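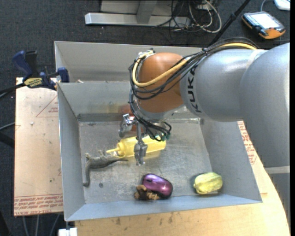

Skeso Wild Berry Project
Progress report to the Tadus Fund, second season

Period covered: March through September

Summary

The project maps, harvests and preserves wild berries on the old peat land at Dona, and teaches local households to do the same. We are on schedule with the mapping and the preserving sessions. We are behind on the cloudberry work. Spending is within the amount granted, with one change between budget lines that we ask the Fund to approve (see Money).

Mapping

We set out to walk 17 plots this season and walked all of them at least twice, once at flowering and once when the fruit was ripe. Bilberry was present on most of the drier plots along the pine edge. Crowberry was heavier than last season on the open hummocks, and very few people pick it, so there is plenty left for birds. Cranberry is confined to the wet center and the two old cuttings on the east side.

Cloudberry flowered well in late May but set little fruit. A run of cold nights in early June is the likely cause. We had planned to compare picked and unpicked patches, and there was not enough fruit on either to make the comparison worth anything. We left all the patches alone and will repeat the plan next season with the same stakes.

The paper maps have been redrawn at a larger scale. The earlier ones were hard to read outdoors, and the symbols for bilberry and bog bilberry were too much alike. The new sheets use letters.

Harvest

Total recorded harvest was 876 pounds, cleaned weight. More than half of this was bilberry. Cranberry is still being picked as this report is written and will be added to the final figure. Pickers weigh their own fruit at the Dona shed and write it in the book. A few entries early in the season were for uncleaned fruit, and we have left those out of the total.

We tested 4 types of berry rake. The narrow steel one did the least damage to bushes but is slow and tires the wrist. The wide plastic one brings in a lot of leaves and is not recommended for beginners. We have stopped lending it out. Hand picking is still the rule on plots 3 and 11, where the plants are young.

Preserving

Seven preserving sessions were held in the Văn kitchen, one more than planned. The extra session was on drying, which people had asked for. Other topics were bilberry jam with less sugar, crowberry juice, freezing on trays, and cranberries kept raw in water. The raw cranberry session drew the smallest group and took the least time, and we will fold it into another one next year.

The steam juicer bought last season leaked at the middle ring. The ring was replaced at our cost and it has worked since then. We are short of half-pint jars. Participants were asked to bring jars back, and about a third did.

A short recipe sheet was printed after each session. The crowberry juice sheet had the wrong amount of water in the first printing. A corrected one was sent to everyone on the list.

Money

The grant for this season was $4000. Mapping supplies and printing came in under budget. Transport came in over, as the lower track was closed through most of July and everyone had to go the long way by the quarry. We ask to move the unspent printing money to transport. No other changes are requested.

Receipts are attached in the same order as last year.

Work remaining

Finish the cranberry harvest and close the weight book.
Repair boards on the east cutting before the ground freezes.
Clean and oil the rakes.
Enter the flowering notes for plots 12 to 17, which are still on paper.
Send the final figures to the Fund along with next season's plot list.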